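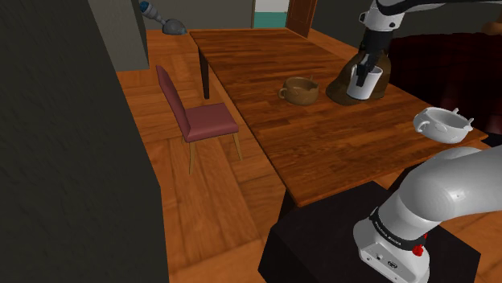 Marit Vik would rather we bought one good arm and waited a year for the second, and she said so again before I had my notebook open. Her point is that every lab she has worked in bought two of something, ran out of money for the parts that make them useful, and ended up with one working machine and one very expensive coat rack. I told her I would write it down, so it is written down, and she can stop reminding me (she won't).

13th October

Mostly a planning day, with the simulator running on the other monitor. I had the dining room up, the one with the long table and the single Franka arm on its black pedestal at the corner, and I kept going back to it whenever the spreadsheet wore me out. Today it was the white mug. I have grown fond of that mug! It is about as plain as a mug can be, and it has still taught me more about what we need to buy than any of the brochures in the blue folder.

So, where we are. The question for the spring budget is still whether we ask for 2 arms or one arm with everything around it done properly. I started out on the side of two. I like the idea of a spare, and I like the idea of one person being able to work while somebody else has the other arm in pieces. But I went through the accessories line by line this morning and I am drifting toward Marit's side, which she will enjoy.

The pedestal is what got me. In the simulator you drag a black box up against the table and set the arm on top, and there you are. In our room it has to be bolted down or weighted, it has to go through the door, and it has to be the right height for a table we haven't chosen yet. Juson quoted 1,246 for a steel one made to our drawing, delivery included, and they were very nice on the phone. Kurkau will do something adjustable but have not sent a price, and I have now asked twice. I would love adjustable. I would also love to hear back from them.

Please, whoever reads this, let's settle on the table before anyone orders a pedestal. I have been treating the table as furniture and it belongs in the same line of the budget. With the base tight against the corner, as I have it in the dining room, the arm comes up and over the tabletop, and I want to know how much of the far end we give up that way before we pay for a long table. I have a reach map half done. It's in the shared folder under my initials, and the colors are ugly, sorry.

Grippers next. We had penciled in the parallel kind only, two fingers, same as in the model. It closes around the mug well enough on screen. What I am less sure about is the rest of our object list, because the things I put out in that room are a fair sample of what we said we wanted to handle: a brown pot with a loop handle on the side and a little knob on top, a white tureen with small curled handles, and a brown hat with a wide brim. The hat worries me most. A simulated hat is as stiff or as soft as the numbers I give it, and I don't trust my numbers. Cladik have a set of soft fingertips that would fit, and the set of 4 comes to less than I feared, so I have put it on the list as a firm item. If something has to go I would sooner drop the nicer cable covers.

Camera mounts: Gündoğdu sent over a revised quote, and with the mounts, the light stand and the calibration board it is 3,751. That is more than the last version, though the calibration board was missing from that one, so I suppose I can't grumble. I rang to ask whether the price holds until spring and was told it holds to the end of October and not a day beyond. I don't think we can move that fast. I have written to ask for an extension anyway, politely, at some length (you know me).

One more thing on the simulator itself — it needs its own line. I have been borrowing time on the big workstation and feeling guilty about it, and if the spring order slips we will be leaning on the rendered rooms for longer than planned. Marit thinks a better graphics card would do us until summer. I'd like to check the memory use with the sofa, the chair and everything else loaded before I agree, as the dining room is one of the heavier ones.

To do: chase Kurkau a third time. Finish the reach map and fix the colors. Measure the door, with the trim, because last time I forgot the trim. Ask Juson if the bolt pattern can be changed after the drawing is signed off. Weigh some real hats.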